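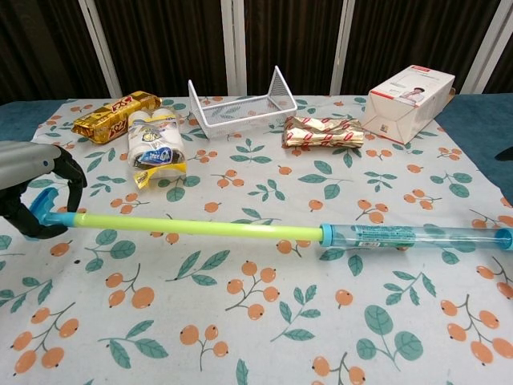 Chapitre 6
Ranger la table du quotidien

J'ai longtemps cru que le rangement commençait par les placards. Je m'achetais des boîtes, je collais des étiquettes, j'étais ravie, et le dimanche soir ma table disparaissait de nouveau sous les emballages, les jouets et le courrier ! Dans ce chapitre, je vous propose donc de partir de la table, celle où tout le monde pose tout.

Prenez ce qui traîne chez vous en fin de semaine : une tablette de chocolat, un paquet de rouleaux encore sous film, un pistolet à eau, un papier froissé, une boîte en carton couchée sur le côté. Au premier regard, ça n'a aucun rapport. Moi, je commence par me demander où chaque chose sera utilisée la prochaine fois (et surtout pas d'où elle vient, on y passerait la nuit). Le chocolat va à la cuisine, les rouleaux dans la réserve, le pistolet à eau près de la porte du jardin. Le papier froissé, on vérifie qu'il est vide et hop, poubelle.

Reste la fameuse corbeille. J'aime beaucoup les petites corbeilles en fil métallique, peu profondes, parce qu'on voit ce qu'on y met. Mais attention, une corbeille posée sur une table se remplit toute seule ! Dans les foyers que j'ai suivis à Clondale, elle débordait en moins de 10 jours quand on ne lui avait pas donné d'emploi précis. Nous appellerons cela une « zone d'attente », notion que vous retrouverez à la section 6.2.

Un mot sur les jouets longs, ma bête noire. Un pistolet à eau à piston prend une place folle, surtout tige tirée. Videz-le, repoussez la tige, rangez-le debout dans un bac haut. Le mien fait 95 centimètres, je l'ai payé trois fois rien, et il accueille aussi les raquettes et le parapluie.

Et la nappe ? Gardez-la, même à motifs, même très fleurie. Je la secoue une fois la table débarrassée, c'est mon signal de fin.

Avant de lire la suite, faites l'essai sur votre propre table. Notez dans votre cahier chaque objet, la pièce où il sert et l'endroit où il dort en ce moment. Gardez cette feuille sous la main, nous la reprendrons à la section 6.1 pour dessiner le plan de rangement.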